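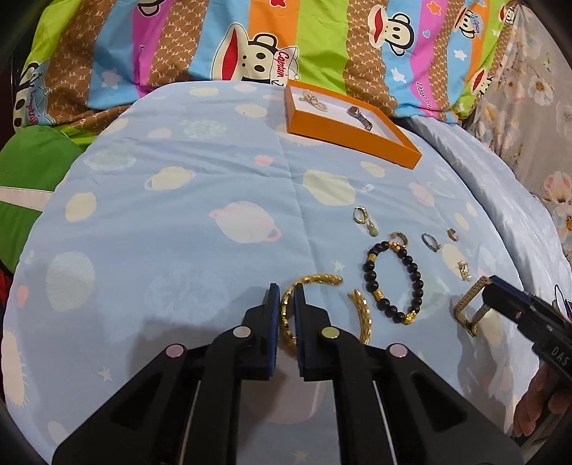 Ticket: Online reports marked "resolved" with no officer action
Product: Zotport public reporting, Skerkside
Raised by: Morven Chisholm, police station front office
Assigned to: Illia Kobzar, Lomulov support
Priority: High (set by customer), Medium (set by Lomulov), High (set back by customer)
Status: Open

Problem as reported

Online crime reports are going to "Resolved" overnight without anyone at the station touching them. The person who made the report gets the standard email saying the matter has been dealt with and thanking them for their patience. They then ring the front desk, and I can't blame them.

I have found 18 of these in March. They are mostly low-value thefts, criminal damage and one neighbour dispute that has certainly not been resolved. None has an officer's name in the closing field.

The public figures page is counting every one of them as a success. Our resolved rate has gone up and we have had a congratulatory note from headquarters. I would like this looked at before somebody puts it in a press release.

Morven Chisholm

Illia Kobzar, 09:40

Thanks Morven. Could you confirm that staff are using the "Save and hold" button when they leave a report unfinished? "Save and close" sits beside it and closes the report. This is the usual cause.

Morven Chisholm, 10:15

I can confirm that staff were at home in bed. The status changes are all stamped 02:00. We have no night shift on the front desk and have not had one for years. I did say overnight in the first message.

Illia Kobzar, 11:05

Understood. Times in the audit view are sometimes shown in server time, so 02:00 may be a daytime action. Please try:

1. Log out of Zotport on all machines.
2. Clear the browser cache.
3. Log in again and check the clock setting under My Profile.
4. Open one affected report and read the time in the audit view.

Morven Chisholm, 13:30

Done on both front desk machines and on the sergeant's. The clock setting is right. The time still says 02:00. I then made a note on a report while looking at the wall clock, and the audit view gave the same time as the wall clock. So the server time idea doesn't hold up, unless the server only gets it wrong for the ones that embarrass us.

I don't see what clearing the cache was meant to do about a record held on your side, but it's cleared.

Illia Kobzar, 15:20

Thank you, that is useful. I have looked at the audit log from our end. The closing action is recorded against a user called "svc-tidy". Is that one of yours?

Morven Chisholm, 15:35

No. Nobody here is called Tidy. Please find out who is.

Illia Kobzar, 09:10 (next day)

"svc-tidy" is a scheduled job. It came in with the last Zotport update and is meant to close duplicate reports, so that one incident reported by several neighbours doesn't appear several times. It should be switched off unless the customer asks for it. I'm checking why it was on for Skerkside.

I have switched it off now. Can we mark this ticket as solved?

Morven Chisholm, 09:25

No. These were not duplicates. I have read all of them and no two have the same address, date or complaint. Switching it off is welcome, but I still have 18 people who have been told their case is finished, and a public page that says we are doing better than we are.

Craig Jardine (Sergeant), 10:50

Adding myself to this. Beathag Cowie of the community council has been in with a printed copy of her own report and the email saying it was resolved. Her shed lock is still broken and no officer has visited. She asked me whether the resolved figures can be believed. I told her I would get back to her, and I'd like to have something to say when I do.

Also, who asked for this job to be turned on? I've been through the change requests and there isn't one.

Illia Kobzar, 14:15

Findings so far:

The job compares reports on category and on the text in the "What happened" box. It ignores the first line. If the rest matches another report, it is treated as a duplicate. Where someone writes only one line, the rest is blank, and blank matches blank.

Of the 18 reports, 13 had a single line of text. We are still looking at the others.

The job was on by default for sites moved over from the old Bodnár system. Skerkside was one of those. That should have been in the release notes. I have read them again and can't find it.

Craig Jardine, 14:40

So the shorter the report, the more likely it was to be thrown out. We've been asking the public to keep it brief.

Shona Kerr (Lomulov, customer manager), 16:30

Hello all. We have carried out a full review and can reassure you that no data has been lost. Closed reports are kept and can be reopened at any time. We see this as a labelling matter and expect the effect on published performance to be minimal.

Morven Chisholm, 16:45

Could I see the review? The previous message says five haven't been explained yet, and that was this afternoon.

On "minimal": we took nearly 14 per cent fewer reports in March than in February and still closed more of them. I'd like the resolved rate worked out again with these taken out, and the old figure removed from the page until that is done.

Actions outstanding

Lomulov: explain the remaining closures. Reopen all affected reports with their original dates, so they don't show as new. Stop the automatic email going out a second time when they reopen. Check the months before March as well.

Skerkside: front office to ring each person affected. Sgt Jardine to speak to Mrs Cowie and to headquarters.

Illia Kobzar, 10:05 (next day)

Reports reopened. Original dates kept on 16 of them. Two have come back with today's date and I've passed those to the developers. Figures page not changed yet, it refreshes at 02:00.

Morven Chisholm, 10:10

By what job?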